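Can a machine tidy the snack shelf yet?
Forum > Home and Workshop > Automation

hudach_m wrote:
I read every month that household robots are almost ready. My wish is small. I want one that takes the snack bags from the shopping and puts them in a plastic bin. Is it possible today, or must I wait another 8 years?

Camargo70 wrote:
Possible, yes. In our shop an arm has been packing boxed parts since March, 155 in one shift on a good day. Boxes are easy. A soft bag changes its shape each time you touch it.

adley wrote:
I don't agree that bags are so hard. Two fingers, close slowly, lift. The difficult part is finding the bag when it lies crumpled next to other things.

Camargo70 wrote:
Have you tried it with chips inside? We did 146 attempts with small bags and I would not call the result food.

hudach_m wrote:
So it can find my chips, but then I must eat them with a spoon :)

Shayne Gilchrist wrote:
You are both a little right. The fingers are good enough, I think. What is missing is the feeling for how hard to press, and for this the machine needs many examples from human hands. In the first picture a person is doing the grasping, with one gripper in each hand. The other two show open fingers over the bare table.
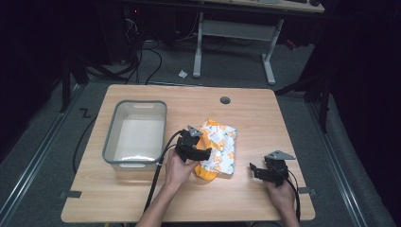
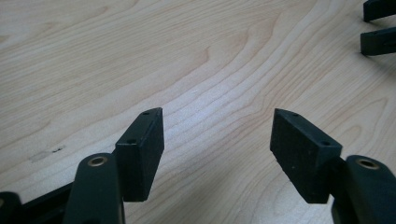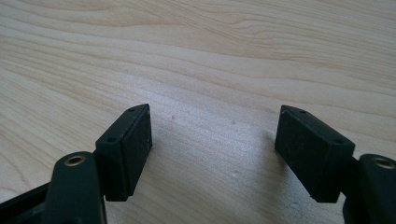 Last edited by Shayne Gilchrist on Sun 14 July

adley wrote:
Thank you, the flat black pads are what I had in mind. I would still try a softer material before I collect more examples.

Camargo70 wrote:
Softer pads wear out quickly. We changed ours twice and went back to hard ones.

hudach_m wrote:
Then I continue by hand for now. Does anybody know if the Numa arm can reach a low shelf?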